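Vuswood Kitchen Demos, README

Read this before you download the archive, and certainly before you write to us asking why the archive is so large.

What it is

Teleoperated demonstrations of short countertop jobs, recorded in simulation with a single Franka arm and a parade of kitchen objects. A person drives the arm from a hand controller, and the simulator writes down everything they do, including the parts they would like to forget. There are 40 demonstrations per task. Kavitha Chowdary drove most of them. Catrin Gronow drove the rest and wrote the export script, so complaints about timestamps go to her.

The seasoning task

Bring a shaker over the pot and tilt it. The instruction to operators was exactly that long, and we still got several schools of thought. Kavitha comes down from above at a stately pace. Catrin approaches from the side, as if the pot might bolt.

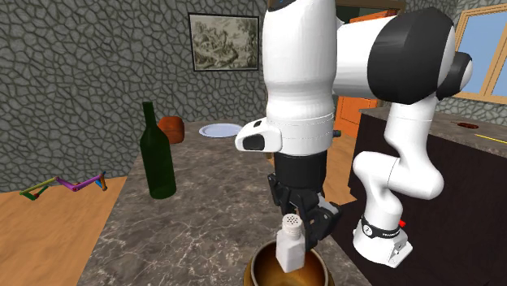 Nothing falls out of the shaker. We tried particles in November and the simulator slowed to a crawl, so a demonstration counts as a success when the tilt angle and the distance to the rim stay inside the limits in tasks.cfg. If your policy learns to season from across the room, check the limits first and your policy second.

Scene variation

Object positions are shuffled between episodes, and so is the cast. The room keeps its stone walls throughout. We are aware that stone walls and a marbled counter give a depth network a hard time - one reviewer at Havell called the texture choices "hostile", and we have decided to take it as praise.

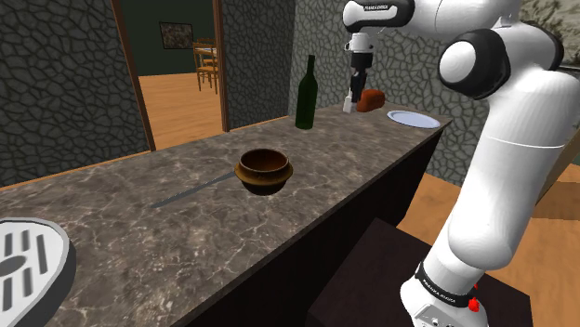 Camera views differ too. Don't assume the pot sits in the same part of the picture from one view to the next. Use the extrinsics stored with each episode, and please don't paste in the ones from the old Gravura release, which used a different world origin and will put your gripper inside the counter.

Known problems

- Pauses. Operators stop to think. We left the pauses in. Trim them with the --idle flag if you want a robot with more confidence than its teachers.
- Gripper chatter. The trigger on the first controller was worn, and the gripper command flickers in nearly 40 episodes. They are tagged "chatter".
- Failed attempts. Kept, in their own folder. Each task has 3 at minimum, and seasoning has plenty more.

Loading

Use the Koo loader, version 2 or later. Earlier versions swap the wrist joints and don't tell you. Actions are end-effector deltas in the base frame, with the gripper last.

Bug reports go in the tracker with the episode number. Catrin reads them on Tuesday.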